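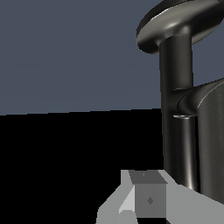
Hala Qudah had been told the fault was in the gripper, so she spent her first morning at Ollent looking at the gripper. Kikuchi, the real arm, was locked out behind its fence with a tag on the switch, and she was only allowed to run the simulated one. She ran the lift again and stopped it with the grey block between the two pale fingers and the dark arm standing up behind them. The model had no fence and no conveyor, only black floor and blue background. It also had no Omar Hijazi, whose wrist had been broken in two places.

She ran it 90 times before lunch. The block never slipped.

"It didn't slip on the day either," said Denise Heywood, who ran the night shift. "It let go."

"Let go when?"

"When he opened the gate."

Hala wrote that down. The accident report said the load had been dropped during normal travel. It had been signed by Rocío Herrero at head office in Tristitz, and it didn't mention the gate at all.

In the afternoon she asked for the controller log. It took an hour to arrive and it was short. The gate had opened, the arm had stopped as it should, and 55 milliseconds later the air to the fingers had been cut as well. The casting weighed 32 kilos. Omar had reached in to clear a strap from under it.

She put the same thing into the simulation. Gate open, arm stop, air off. The fingers parted and the block went down on to the black floor and stayed there.

She rang Natsumi Murakami, who had written the stop routine.

"The grip is meant to hold," Natsumi said. "There's a separate valve for it. I put it on the drawing in November."

"Was it fitted?"

"I was told it was."

Hala took a torch and went down to the cell with Denise. They checked the lock and the tag, then got on their knees by the valve block. There were places for 2 valves. One had a valve in it. The other had a steel plate, neatly screwed down and painted the same colour as the rest.

"Someone did that properly," Denise said.

"Yes."

"Will you put that in?"

Hala photographed the plate, then the drawing held up next to it. Upstairs she opened a new report and typed 30 January 2023 at the top. Under cause, the old one said operator error. She left that box until last and started with the gate.

At six Denise brought her a tea and said Omar was on the phone, asking if anyone had found his glove.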